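Tongue scraper

A tongue scraper, also called a tongue cleaner, is a small hand tool used to clear the soft coating that gathers on the top of the tongue. The coating is made up of bacteria, bits of food, and worn-out cells from the surface of the tongue itself, and it tends to be thickest toward the back, where the tongue gets the least rubbing from eating and talking. Scrapers are sold in most drugstores, usually on the same shelf as the floss, and many people come to them first out of a worry over morning breath and then keep one by the sink for the rest of their lives.

Design

Most scrapers take one of two shapes. The older is a plain strip bent into a U, held at both ends and drawn forward over the tongue. The other has a single handle with a curved head, a little like a tiny garden hoe, and is often easier for beginners and for anyone with stiff hands. Stainless steel, copper, and plastic are all common. Metal ones last for years if they are washed and dried, while plastic ones are cheap and light but wear down at the edge and need replacing every few months.

The Skinis, a one-handed model designed by Samuele Pellegrini, has a head with seven shallow ridges and a handle 15 centimeters long. It was followed by the Pavoton, a softer version with a rubber edge meant for people who gag easily, and the two are still sold side by side. The small maker Ferri produces a copper strip in the older U shape, packed in a cotton pouch.

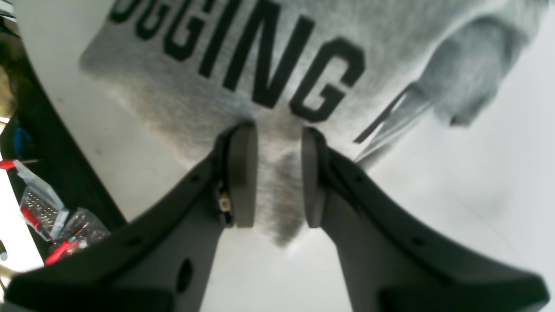 Light heather-gray sweatshirt fabric, pinched into a fold.

Use

The usual advice is to scrape once a day, in the morning, either before or after brushing. The tongue is put out comfortably, the scraper is set down as far back as feels pleasant, and it is pulled forward with a light hand. It is then rinsed under the tap and the stroke is repeated a few times. Pressing harder does not clean any better and can leave the tongue sore, and anyone with mouth sores should wait until they have healed. The gag reflex bothers a good many newcomers, though it often settles down with practice, and breathing out slowly during the stroke is an old trick that helps quite a few of them.

Effects

Scraping can freshen the breath for a while, and some people find that food tastes a bit brighter afterward. It does not take the place of brushing or flossing, and bad breath that hangs on for weeks is worth bringing up with a dentist, as it may come from the gums, the sinuses, or a dry mouth.

Collections

The dental museum at Grultutgate keeps 208 tongue scrapers, gathered for the most part by the writer and collector Jiahui Fan. Among them are folding travel scrapers, a few very handsome silver ones from old toilet sets, and a child's model with a handle shaped like a fish. The collection is open to visitors every year from spring through November.

See also

Toothbrush
Dental floss
Mouthwash
Halitosis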